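Doltar Teleoperation Station

2018-10-15 | By the Balaskas Product Office
Reading time: 2 minutes

The Doltar station allows an operator to show a two-arm robot a manipulation task by remote control. The operator wears a pair of tracked gloves, and the arms follow the motion of the wrists and fingers. Each demonstration is stored as a separate episode, which may be replayed, trimmed or discarded before training begins.

The station is supplied with the Dakalier kitchen simulation, in which new operators complete their first 50 episodes. Objects and arms are rendered from the robot's viewpoint – the same view the operator receives during live work.
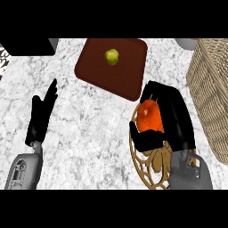
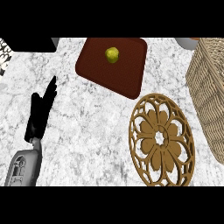
Balaskas Department of Remote Demonstration Systems

The kitchen set includes a marble counter, a square tray, a round trivet and a wicker basket, together with fruit and vegetables for grasping practice. Tasks may be assigned to one arm or to both.

Specifications
Episodes per session: up to 200
Storage: 3000 episodes
Task templates supplied: 184
Control modes: glove, hand controller, direct hand guiding

Direct hand guiding is available on physical arms only. Customers who hold a license for the earlier Tremell station may transfer their stored episodes without charge. Requests for a quotation should state the number of operators and the type of arm in use.

Related items
Tremell Station: Support and Spare Parts
Dakalier Simulation: Workshop Set
Tracked Gloves, Sizes and Fitting
Operator Training Dates, January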